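LÉEME de la mesa
Carpeta: Berimwood / mobiliario / mesa grande
Mantiene: Tharindu Patwary (las quejas, al final del documento)

Resumen

Documentación de una mesa de madera clara. Sí, un LÉEME para una mesa. La carpeta empezó como una nota de tres líneas pegada en la puerta del armario, «no dejéis tazas sin posavasos», y ha ido creciendo por el procedimiento habitual: alguien deja una taza, alguien escribe un párrafo.

Contiene el registro del tablero, la ficha de cuidados, la convención para nombrar las zonas, la lista de marcas conocidas y una sección de problemas abiertos que se abre con más facilidad de la que se cierra. No contiene las instrucciones de montaje. Las instrucciones de montaje se perdieron durante el montaje.

Qué hay en la carpeta

tablero/ Fotografías de la superficie, tomadas de cerca, sin manteles ni disimulos.
cuidados/ Lo que se le puede pasar por encima y lo que no.
marcas.txt Registro de marcas, cercos y rayas. Una línea por disgusto.
patas/ Vacía. Las patas no han dado motivos.
presupuestos/ El de Dumgate para lijar y rematar. Léase sentado.
viejo/ Todo lo anterior a la mudanza. No se mantiene, no se borra, no se pregunta.

Antecedentes

La mesa llegó de un taller de Dumgate que cerraba y vendía lo que no podía llevarse. Mide 238 centímetros de largo, dato que conocemos bien porque el ascensor admite bastante menos. Subió por la escalera, girando en cada rellano, con una manta atada y mucha conversación. La pared del segundo conserva un recuerdo del paso que figura en otro documento, a cargo de la comunidad.

Sobre la especie de madera hay dos escuelas. La primera dice arce. La segunda dice abedul. Existe una tercera, minoritaria, que dice «madera clara» y se va a comer a su hora. Este documento sigue a la tercera. El papel de venta ponía «tablero bueno», y con eso nos las hemos arreglado.

El acabado tampoco viene especificado. Hemos decidido tratarlo como si fuera aceite, que es lo que se decide cuando uno ya ha comprado el aceite.

Cómo se nombra la superficie

Durante bastante tiempo las incidencias se describían así: «hay una cosa rara donde se sienta siempre el de siempre». El sistema funcionaba hasta que el de siempre cambió de silla. Ahora se usa la veta, que no se cambia de silla.

Convención vigente:

Cabecera. El extremo de la ventana. Si se mueve la mesa, la cabecera se mueve con ella y se avisa. Si no se avisa, pasa lo que pasó en julio, cuando se aceitó dos veces la misma mitad.

Llano. Cualquier tramo en que las líneas de la veta corren más o menos parejas. Agradecido para trabajar, aburrido de mirar.

Ojo. Óvalo alargado que hace la veta cuando las líneas se cierran unas dentro de otras. Los carpinteros lo llaman catedral, palabra que aquí se retiró por los comentarios que generaba.

Orilla. El palmo de fuera, todo alrededor. Es donde se apoyan los codos y donde aparece primero el desgaste.

Para dar una posición se dice la zona y luego la distancia a la cabecera en centímetros. «Llano, 50» se entiende. «Por ahí en medio» se devuelve a quien lo escribió.

Tablero: registro
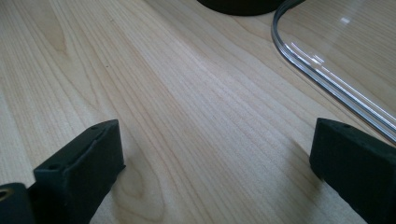
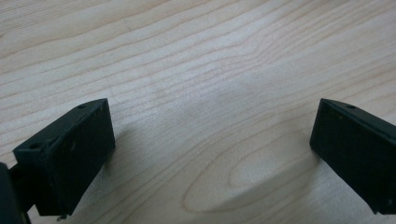
Madera clara con la veta en tonos tostados; el óvalo alargado está en la segunda.

Munshi escribió enseguida que lo de llamar «ojo» a un dibujo de la veta le parecía una cursilería y que en su casa a eso se le dice nudo. Se le contestó que un nudo es otra cosa: el arranque de una rama, más duro y más oscuro que lo que lo rodea. El óvalo sale de cómo la sierra atraviesa los anillos al cortar la tabla. Respondió que muy bien, pero que entonces quería saber si el aceite entra igual en el óvalo que en el llano, porque en su mesa no entra igual y lleva años fingiendo que sí.

La pregunta era mejor que la objeción, así que se incorpora. Respuesta corta: conviene mirar. Según cómo haya salido la fibra en el corte, una zona puede beber más que la de al lado, y si se reparte la misma cantidad por todas partes queda un parche más brillante donde sobraba. Se aplica poco, se espera y se retira lo que la madera no haya querido. A Munshi se le ha pedido que pruebe y que lo cuente. Ha contestado con un pulgar, que en esta carpeta no cuenta como dato.

Cuidados

Limpieza diaria. Paño de algodón apenas húmedo, en el sentido de la veta, y después otro seco. El paño seco es la parte que todo el mundo considera opcional y no lo es.

Grasa. Una gota de jabón neutro en agua templada. Una gota es una gota. El chorro tiene su propia entrada en marcas.txt.

Migas. Con la mano o con cepillo blando. El borde de una tarjeta de fidelidad raya, por poco que valgan los puntos.

Tinta de bolígrafo. Dejarla en paz y avisar. La mayor parte de los daños por tinta los ha hecho alguien frotando la tinta.

Calor. Ninguna cazuela va directamente sobre el tablero, tampoco «un segundo». Los salvamanteles están en el cajón de los salvamanteles, donde también hay pilas, gomas y una llave sin puerta.

Agua. Se seca al verla. El cerco blanquecino suele irse con paciencia; el negro ha llegado más hondo y pide lija o resignación.

Aceitado

Se hace cuando la orilla empieza a ponerse áspera al tacto. No hay calendario. Hubo uno, muy bonito, en colores.

1. Vaciar la mesa. Vaciarla entera, incluidas las cosas que «no molestan».
2. Limpiar y dejar secar hasta el día siguiente.
3. Pasar lija fina a mano, siempre a favor de la veta. En el ojo la veta se curva: se sigue el largo de la tabla y no se intenta dibujar el óvalo con la lija. Se intentó.
4. Quitar el polvo con un paño seco y limpio.
5. Aceite en capa delgada, con trapo sin pelusa, de cabecera a pies. Para toda la cara superior han bastado 100 mililitros las últimas veces.
6. Esperar lo que diga la lata y retirar el sobrante.
7. Poner un cartel. Quien no crea en los carteles puede quedarse de guardia.

Los trapos usados se extienden al aire libre hasta que se sequen del todo, bien separados y lejos de cualquier fuente de calor. Hechos una bola pueden calentarse solos y arder. Es la única frase de este documento que no admite bromas y por eso está escrita así.

El aceite que usamos es el de la lata de Valtix que vino con la mesa. Cuando se acabe habrá que elegir otro y reabrir la discusión sobre si amarillea. Se ruega a los interesados que vayan preparando sus argumentos y que los preparen breves.

Marcas conocidas

El registro completo está en marcas.txt. Se copian las que más se preguntan, para que no vuelvan a notificarse como hallazgo.

Orilla, 238. Canto un poco romo en los pies. Es de la escalera. No tiene arreglo ni lo busca.

Llano, 100. Raya corta, solo se nota con luz rasante. Atribuida a un compás. El compás lo niega.

Orilla, 50. Zona más suave que el resto, por uso. No es un defecto, aunque se ha denunciado como tal dos veces.

Lo que no está en la lista se apunta con zona, distancia y causa. En causa se admite «fui yo». No se admite «ya estaba», fórmula retirada por abuso.

Lo que estos datos no permiten decir

Las fotografías no sirven para fijar el color. La misma madera parece crema por la mañana y rosada cuando encienden el flexo, y hay quien ha querido comprar sillas a juego basándose en una pantalla. Las sillas siguen en el trastero.

Tampoco sirven para medir. Nadie puso una regla al lado, y calcular el tamaño del óvalo a ojo lleva directamente a la discusión anterior sobre los ojos.

Y no dicen nada de la cara inferior, que está sin documentar. Consta, por testimonio oral, que hay un número escrito a lápiz y un chicle de época.

Problemas abiertos

#3 La mesa cojea un poco cuando se escribe con energía. Calzada con un cartón doblado. El cartón se considera provisional desde que se instaló.

Presupuesto de lijado. Dumgate propone llevarse el tablero, rebajarlo y devolverlo «como nuevo». Hay dudas sobre si lo queremos como nuevo y una certeza sobre la escalera.

Mantel. Propuesto, rechazado, vuelto a proponer con otro estampado.

Posavasos. Se compraron y han desaparecido. Si alguien los tiene, que los devuelva sin dar explicaciones en el gancho de las llaves. No caben en el gancho, ya lo sabemos; déjense debajo.

Cambios recientes

Añadida la pregunta del aceite en el óvalo, a petición de Munshi.
Corregida la distancia de la raya, que estaba medida desde los pies.
Eliminada la sección «Historia de las sillas» por extensión y por tono.
Restituido el aviso sobre los trapos, que alguien había resumido.

Uso y contacto

El texto de cuidados se puede copiar para otras mesas cambiando las distancias. Si la otra mesa está barnizada, no se le aplica lo del aceite: mirad antes la lata o preguntad a quien la barnizó.

Las correcciones se envían a Tharindu Patwary, por escrito y con la zona indicada. Por las tardes contesta antes. Las fotos de cercos nuevos, mejor después de cenar.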